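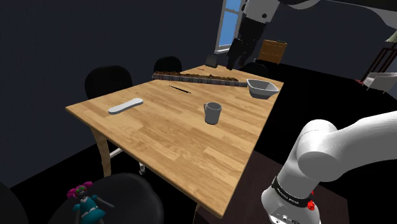
Gray mug on a light wood table.

Home | Reviews | Storage | Backup | Contact

I've had the Plolell two-bay backup box running since September, and I like it a lot more than I thought I would! Setup took me 17 minutes, and that includes hunting for a screwdriver (the drive trays still need one, grr). The first full copy of my photo library, 525 GB of it, ran overnight and was finished when I got up at 9.

The app is where it gets clunky. It's called Geredari and it really wants you to make an account before it'll show you drive temperatures. Once you're in, though, the health alerts are easy to read, and you can have them emailed to you. My old Kemport box just blinked an orange light at me and left me guessing.

Fan noise is fine during the day, a bit whiny at night. I paid $90 without drives and I'd pay it again, but wait for the next app update if you hate sign-ups.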